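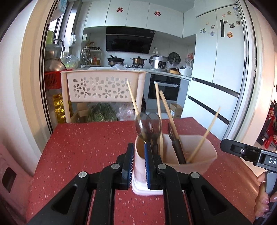

Equipment > Planning and budgets > Interviews

The purchasing lead at Brarneck keeps her equipment budget in one spreadsheet with 18 rows. When we spoke in January, a robot arm took up only one of them. The rest covered hand-held grippers, spare pads, cables, storage, charging, travel and something labelled "kitchen things".

Brarneck is a small company that wants a robot able to tidy and lay out a domestic kitchen. It collects its training material by sending people into ordinary homes with hand-held grippers, each with its own camera, and having them do the jobs by hand. Her task is to decide what gets bought, in what order, and what can wait until next year.

"People assume the arm is the first thing you order," she said. "We ordered ours last. If you buy it first, it sits in a crate while you work out what you want it to do, and the warranty is running all that time."

The first purchase was a pair of grippers from Vandmont. She had asked for quotes from two suppliers, and the other one, Fodor, was cheaper per unit. She went with Vandmont on account of the spares. Every part on their gripper can be ordered separately, down to the screws, and the price list is public. Fodor would only sell a complete jaw.

"I asked both of them what happens when one finger pad comes off on a Thursday afternoon in somebody's flat," she said. "Vandmont sent me a part number. Fodor sent me a returns form."

On reflection she took out the day of the week and asked me to put down simply that it was an afternoon. I have left it as she said it the first time.

The pads are what she would budget for most carefully if she were starting again. In the first plan she allowed one spare set per gripper for the whole year. The team got through that before the end of the first month of proper work. She now buys them in packs and treats them like printer ink, as a running cost with its own line. A pack costs 894 in the currency she budgets in, delivered, and she orders five at a time to get the better rate.

Small items are the reason. Kitchen work at table height means a great deal of picking up thin, hard things from a flat surface, and the pads press against the table nearly as often as they press against the object. 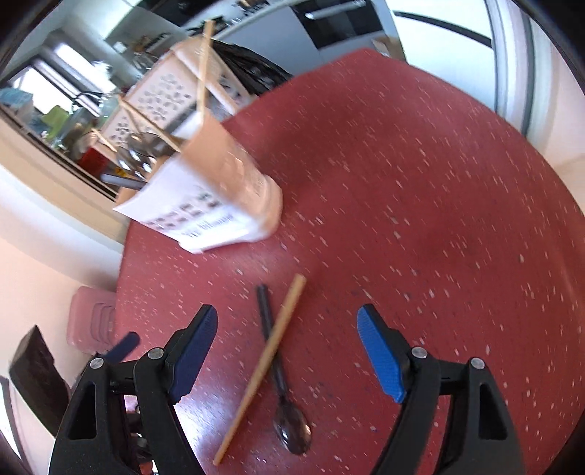 Her advice on household items is to budget for them separately and to buy them before the hardware is specified. The Brarneck team began with mugs and boxes, which almost any gripper will hold, and drew up its requirements from those. Then they moved on to cutlery. A metal spoon lying on a table with a wooden chopstick across it is an awkward pair for two jaws, and she now puts that sort of arrangement in front of any supplier who comes to show her something. "If the demonstration is all cubes, I ask them to do the spoon," she said. "Then I ask for the chopstick on its own. You learn more from that than from the brochure." The items themselves cost very little. What costs money is finding out late that the opening or the pad is wrong for them.

I asked whether she bought the same items for every home or used what was there. She said both. Each team carries a small box of its own so that some objects stay the same from place to place, and the rest belongs to the household. Using other people's things saves money but needs a line for breakages. Hers has hardly been touched, and she keeps it in anyway.

The biggest mistake in the first budget was storage. She had priced the cameras and forgotten what comes out of them. A day's recording from two people filled more disk than she had set aside for a week, and the team spent several evenings deleting test footage to make room. She later took a storage contract with Ballero, paid monthly, which she describes as dull and the best thing on the sheet.

"It was in the plan as 'hard drives, misc'," she said. "I would never let anyone else get away with that."

Time is also in the spreadsheet, which she recommends to anyone doing this for the first time. Setting up in a home takes the best part of an hour. Charging has to be planned, as most kitchens have few free sockets and the kettle has a claim on one of them. She bought longer leads and a second set of batteries, and that did more for the number of useful hours than a third gripper would have done.

As for the arm, it arrived after the team had been recording for almost 5 months. By then they knew the reach they needed, the height of the tables and the weight of the heaviest thing they meant to lift, and she was able to choose a smaller model than the one in the original plan. The difference went on pads and storage.

She has not yet decided whether to buy a second arm. The engineers would like one for testing while the first is in use. Her own view is that they should wait and see how many hours the first one is really running, and she has asked them to keep a log.

For a company about to write its first equipment plan, she suggests asking each supplier for the price of the parts most likely to wear out, along with the delivery time, and putting both in the sheet next to the purchase price – even if the column is left mostly blank to begin with. She also suggests leaving one row empty. Hers was filled within a fortnight, by a trolley.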